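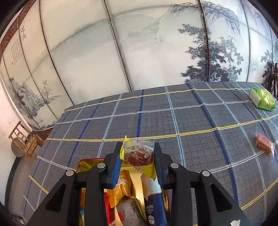
The Gillora at the snack tin, with a wrapped pastry between its fingers.

I've been using the Gillora hand-held gripper from Dratemix for 2 months now, and the question I get most is how to pick up soft, crinkly stuff without squashing it. So, snacks! If you can do a tightly packed tin of cakes, you can do most things on a kitchen table.

First, check the bolts on the linkage before you start. Mine loosened up after 600 grabs (I keep a tally, yes) and the fingers started closing a little crooked. Snug is fine. If you crank them down, the arms get stiff and you lose all the feel.

Next, wipe the blue pad. Sugar and crumbs make it slippery, and a damp cloth does the trick.

Now come in from straight above. Open the fingers just wider than the packet and lower them on either side of the cake itself. Don't grab the loose plastic at the corner, or the whole thing swings like a pendulum and you'll drop it on its neighbors. Squeeze until the wrapper stops sliding, then stop squeezing. Round pastries want a grip across the middle.

Lift slowly. In a full tin the packets rub against each other, so I wiggle a tiny bit side to side on the way up. Putting one back is the same thing in reverse, except I aim for the gap first and let go a hair above the bottom.

I do 30 of these in a row before I move on to anything hard, like flaky pastry, which I still break more often than I'd like.

Would I buy it again? For picking practice, sure. The Ikonen kit has a softer squeeze but it's bulkier, and I couldn't get it into a small tin at all. Spare pads come from Bevengate, and mine took two weeks to show up, so order them early.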